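Review: The Zerance Block Instrument Kit for Small Signal Boxes
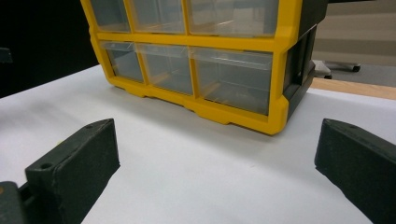

Is the kit good enough to teach somebody how absolute block working was done on an old line? For one pair of signal boxes and a patient learner it is good enough, and the bell codes are its best part.

I bought the kit for our railway history group, where we try to understand old accident reports by working the trains ourselves on a table. In these reports it is written many times that a signalman "accepted" a train or "gave line clear," and a reader who never stood in a signal box can repeat these words without knowing what the man had to do with his hands. The kit is made for such readers. It gives 2 instruments, one for each box, with a needle that shows three positions (line blocked, line clear, train on line), a tapper for the bell, a cable between them and a book of instructions.

Assembly took me two evenings. The soldering is not hard, but the drawing for the needle coil is printed too small, and I put the coil in the wrong direction the first time. The needle then pointed to "train on line" when I wanted "line clear." I wrote to Zerance and they answered after 7 days with a better drawing. I think this drawing should be in the box from the beginning.

The bells are very pleasant. Each instrument has a different tone, so if you are working a middle box with another kit beside it, you can hear which neighbor is calling without looking. The tapper is stiff when new. One must press it fully and wait a little between the beats, or the far bell loses a beat and a code of four arrives as a code of three. At first I was angry with this, but later I used it in the lessons. When the learner receives a strange code, he must decide what to do, and he begins to see why the rules ask for so much repeating and confirming.

The needle is less good. It is slow, and with a cable longer than the one supplied it does not always reach the end of its travel. Devendra Thakur, who works the second box with me, tried it with a long cable through the hall and the needle stayed between two positions. For a toy this is a small thing. For an instrument that teaches safe working it is a serious fault, and I would like a stronger coil in the next version.

There is also no interlocking. On a better instrument you cannot pull the starting signal to clear unless the box in advance has given its permission. Here nothing stops you. You may send a train into an occupied section and the kit will not complain. Groron sells an add-on lock for this purpose, but it needs its own power supply and the instructions are only one page. I have fitted it to one box and it works, though the click is so quiet that a learner can miss it.

The book has 32 pages. The first half, about the bell codes and the train register, is clear and I learned from it. The second half is a short history of the change from time interval to block working, and it goes too quickly. It tells that trains were once sent away after a fixed number of minutes, and then it jumps to the block system as if all companies changed in one morning. A reader would not understand from it why the managers resisted, or what happened on a busy day when the driver in front had stopped and the man behind had no way to know. For this I would use the Ahuja booklet on interval working, which is plain, cheap and has good diagrams.

We have now worked almost 109 train movements with the kit, writing each one in a register. One wire came loose in this time, and nothing else has broken. The Stotatness model, which a friend lent to me last May, has a more beautiful case and a quicker needle, but its bell is an electronic sound from a small speaker and I did not like it at all.

Good points: real bells, strong tapper, honest bell codes, quick repair if something fails.
Bad points: slow needle, no interlocking, small drawings, weak history section.

I would buy it again for a group. For one person alone I am less sure, as you must run between the two boxes, and you always know what the other signalman is going to answer.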